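Basket Care, Hire and Returns: Frequently Asked Questions

Flurkdale Home Hire supplies storage baskets, trays and hampers to rental homes, display suites and short-stay flats. These are the questions we get most often. If yours isn't answered, email the Whiteley depot and put your booking number in the subject line.

What are the dark brown baskets made of?

The large dark brown baskets are synthetic rattan, woven by machine-cut strand over a rigid frame. They don't contain cane or willow. Our smaller Plunatham trays are natural willow and need different care, so please check the tag before you start cleaning.

The colour on my basket looks uneven. Is it faulty?

No. The strands are chocolate brown with a slight red tone that shows up in strong light. In a dim corner the same basket will look nearly black. If you are matching several baskets on open shelves, put them all under the same light before deciding one is the wrong colour.

I can see daylight through part of the side. Has the weave come apart?

Gaps between the strands are normal. How much light comes through depends on where you stand and where the window is. A fault looks different: a strand that has snapped, a loose end you can catch with a fingernail, or a hole large enough to push a finger through. Send us a photo of any of those and we will swap the basket at no charge.

How do I clean it?

Vacuum the inside first with a soft brush head, following the slant of the weave. Wipe down with a cloth wrung out in warm water and a little dish soap, then go over it again with plain water. An old toothbrush is good for the rim, where crumbs and dust collect between the twists. Leave the basket upside down on a towel overnight.

Don't use bleach, oven cleaner or a pressure washer. We charge for baskets that come back bleached.

Can I put it in the dishwasher or bathtub?

Not the dishwasher. A rinse in the tub is fine for synthetic rattan, provided you let it dry fully before putting anything in it. Never soak a willow tray.

Can I pick the basket up by the rim?

Yes, when it is empty or holding something light such as towels or cushions. With books, tins or bottles inside, put both hands underneath. Most of the repairs we do are to rims that have been used to drag a full basket across a floor.

Will it scratch my table?

It can, if there is grit under it. White and gloss surfaces show marks sooner than timber does. Wipe the table and the underside of the basket, and lift it when you want to move it. Stick-on felt pads are available from the depot in sheets. Please don't glue anything to a hired basket.

Do you supply liners?

Cotton liners are available in cream and grey and can be added to any booking. We recommend one for knitwear, stockings and anything else that might snag. Wash liners at 30 degrees and line dry them. They shrink in the dryer.

Can I use a basket outside?

Under cover, yes. The synthetic ones cope with the odd shower, but months of full sun will make the strands brittle. Bring them in over winter.

How many do you have, and can I order in bulk?

We hold 2,598 baskets and trays across the two depots at Whiteley and Relau. Orders of 13 or more of the same size need 11 working days' notice. October is our busiest month, so book early if you are setting up a property then.

What do I need to do before returning one?

Empty it, turn it over and give it a shake. Check the bottom for coins, hair ties and chargers, which are hard to spot against the dark weave. Take out the liner and fold it separately. You don't need to wash the basket unless something has spilled in it.

Stand it on a clear table or bench in decent light and look over the inside, the walls and the full length of the braided rim. Note any damage on the return slip, including damage that was there when it arrived.

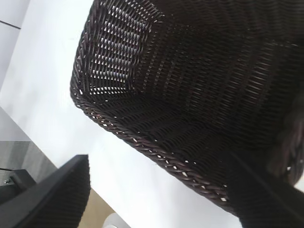

What happens if I return it late?

You get two days' grace. After that we charge the daily rate on your booking form until the basket is back at either depot. Call ahead if you know you'll be held up and we can usually extend the hire.

Can I buy the one I've been using?

Usually. Ex-hire baskets are sold at a reduced price once they have been through two seasons. Pauline Horrocks at the Whiteley depot handles sales and can give you a price over the phone between 9 am and 3 pm.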